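Chapter 11
Residuals and the Collective Agreement

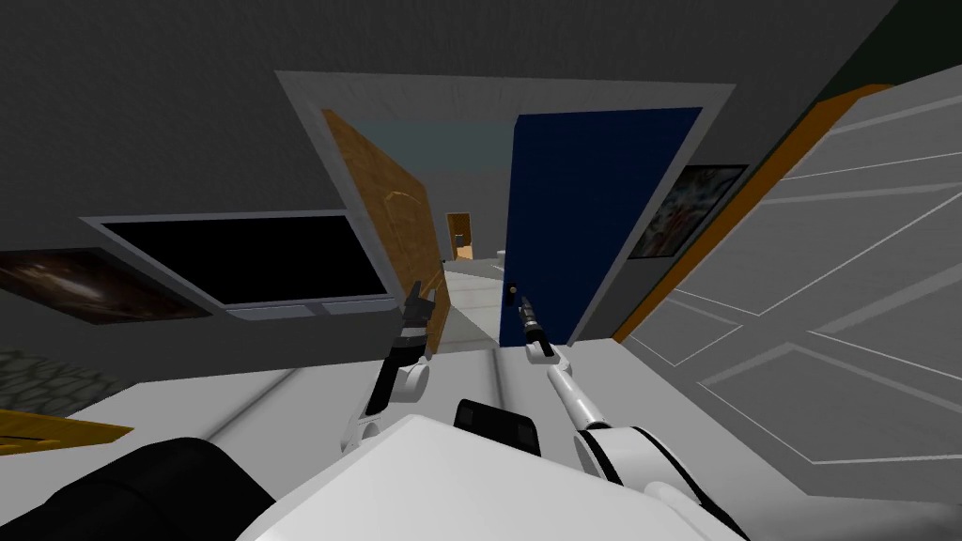

A residual is a payment made to a performer, writer or director when a finished work is shown again, or shown somewhere other than the market for which it was first made. It is separate from the initial fee. The initial fee pays for labor; the residual pays for reuse. Chapter 10 dealt with the first of these. The present chapter deals with the second and with the contract terms that govern it.

Most residuals are set by a collective agreement between a union and a group of employers. An individual contract may improve on the agreement but may not go below it. For this reason the agreement is often called a minimum agreement, and the sums in it are called floors. A well-known performer will usually negotiate above the floor on the initial fee and accept the floor on residuals.

11.1 Fixed and revenue-based formulas

Two kinds of formula are in general use. Under a fixed formula, the payment for each reuse is a stated share of the initial minimum, and the share falls with each later showing. Under a revenue-based formula, the payment is a share of the gross receipts the distributor earns from the reuse. Fixed formulas are simple to audit. Revenue-based formulas follow the success of the work, but they depend on a definition of gross receipts, and most disputes under them concern that definition.

Consider a half-hour series made by Berrada and licensed to Vemari, a regional broadcaster. The minimum fee for a supporting performer is $2,000 per episode. The agreement sets the residual for the first repeat at 12 percent of the minimum, or $240. If the series is later placed on a subscription service owned by Berrada itself, no license fee changes hands between independent parties, and a revenue-based formula has nothing to measure. The agreement must then supply an assumed fee - usually called an imputed license fee - or return to a fixed formula.

11.2 Who pays

The producer who signed the agreement is liable for residuals in the first instance. When distribution rights are sold, the buyer may take over the duty by signing an assumption agreement. Without one, the producer remains liable even though it no longer receives the income. The union may ask for a security interest in the work as protection against default.

The case study in section 11.5 follows Bidatura, a feature film whose producer, Arine, was dissolved in May, before the second payment fell due. Sanaa El Sherbiny's account of the claim lists 326 separate payments, most of them small. The cost of tracing the payees was larger than several of the sums owed, a point taken up again in the discussion of union trust accounts.

11.3 Terms used in this chapter

Covered work: any work made under the terms of the agreement.
Reuse: a showing after the initial showing, or in a different market.
Floor: the lowest payment the agreement allows.
Imputed license fee: an assumed price used when distributor and producer are under common ownership.
Assumption agreement: a contract by which a buyer accepts the producer's duty to pay.

Section 11.4 begins with the fixed formula and works through a full schedule of repeats for a single episode.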